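Small Prints, Large Disappointments: How Club T-Shirts Age in the Wash

Textiles and Materials, final project report
Xiuying Shen and Pushpa Grewal
June 23, 2026

1. Why we did this

Every club at our school orders shirts. The shirts arrive in October, look wonderful for a few weeks, and by spring the lettering on the chest has the texture of a dry lake bed. Our own debate club shirt now reads DEB TE CL B, which has not helped with recruiting.

We wanted to know whether this was the fault of the printing, the shirt, or the people doing the laundry. Since the people doing the laundry were mostly us, we went in hoping it was the printing.

Our question in its official form was: does the way a design is put on a cotton T-shirt change how it holds up to ordinary home washing, and does it matter where on the shirt the design goes? The second half was Xiuying's idea and ended up being the more interesting part. Pushpa would like it recorded that she argued against it for a week.

2. What we used

We bought 33 plain white cotton shirts from Peng, all adult medium and all from the same box. The shirts were divided evenly into three groups.

Group A got iron-on transfers made by Liklow. You print the design backward on the transfer paper, cut around it, and press it with an iron. We printed the first sheet forward. The sheet is now on the wall of the textiles room as a warning.

Group B got fabric paint from Ilum, pushed through a stencil with a sponge and heat set according to the instructions on the jar.

Group C got screen printing, done on the school's press with water-based ink. It took longer than the other two put together, mostly because of cleaning the screen, and then because of cleaning the sink we had used to clean the screen.

The design was the same on every shirt: a large version on the chest and a small version on the left sleeve, in red, yellow and blue. It is supposed to be a parrot. Ms. Ferrell's third period class thought it was a fire.

All washing was done with Wakska powder, the same scoop each time, in the machine in the textiles room.

3. What we did

Each shirt was washed 10 times on warm and tumble dried on medium. One shirt from each group was kept in a drawer and never washed, so that we would have something to compare against when we could no longer remember what yellow looked like.

After every wash we laid the shirts on a table by the window and scored each print for cracking, fading and peeling at the edges. A score of 5 meant it looked new and a score of 0 meant you would use it to check the oil in a car. We scored separately and then compared. When we disagreed by more than one point we looked again together, and whoever had been more generous usually backed down.

We also did a stretch test after the last wash. The fabric on either side of the print was pulled until it was a little wider than it started, held, and let go. We did this by hand because the clamp we had designed on paper turned out to need parts that exist only on paper.

4. What we found on the chest

The iron-on transfers looked the best of the three before washing and the worst of the three after. Fine lines showed up early, usually across the parrot's belly, and by wash 7 the corners of most transfers had started to lift. Once a corner lifts, you pick at it. We have no number for this, but we both did it and we were the scientists.

The fabric paint faded more than we expected and cracked less. It stayed stiff, so the shirts folded in strange places, and one of them could more or less stand up. The yellow went first. By the end it was closer to a suggestion.

Screen printing held up best for cracking and for edges. The colors lost some brightness, but the loss was even, so nothing looked damaged unless you put it next to the drawer shirt. This agrees with what our teacher told us before we started, and she was very nice about it.

5. What we found on the sleeve
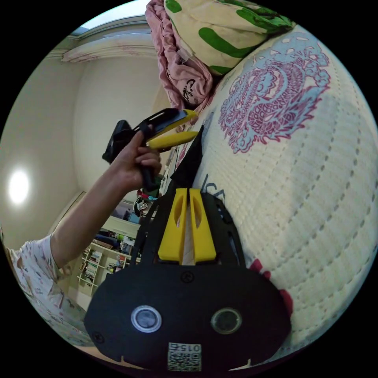 Sleeve prints did better than chest prints in all three groups, and the gap was widest for the iron-ons. We think size is most of the reason. A big solid patch on the chest has to bend every time the shirt twists in the drum, and a small one can go along for the ride without bending much at all. There may also be less rubbing at the sleeve, but our setup can't separate the two. What we can say is that a small colorful print on a white sleeve, the sort of thing on the arm at the left of the photo, is a much safer place to put your money than a parrot the size of a dinner plate. It gives up some visibility from across the gym. On the other hand, it is still a parrot in spring.

In the stretch test, most of the chest transfers opened up along lines that were already there. The sleeve transfers mostly survived, although one came away whole and stuck to Pushpa's thumb.

6. Problems

We only tested white cotton from one maker, so we can't speak for blends or for dark colors. Dark shirts need a different kind of transfer paper and our budget did not stretch, unlike the shirts.

Nobody wore them. Real shirts get sweat, backpack straps and pizza, and ours led sheltered lives between the machine and the table. A backpack strap might change the sleeve result, since it sits near the shoulder, and we would like to see that tested by someone else.

The scoring was done by eye. We got stricter as the weeks went on. When we went back and rescored photos from the early washes, our scores came out a little lower than the first time, so some of the drop in our chart is really a drop in our mood.

Also, one red sock got into the fourth wash of Group B. We rewashed those shirts with stain remover and kept them in. They are marked in the table with a star.

7. What we would tell a club

If you can afford screen printing, get it. If you are using iron-ons, keep the design small, put it on the sleeve, and round off the corners before pressing. Save the big chest design for something you plan to wear once.

The debate club has ordered new shirts. They went with the big chest transfer.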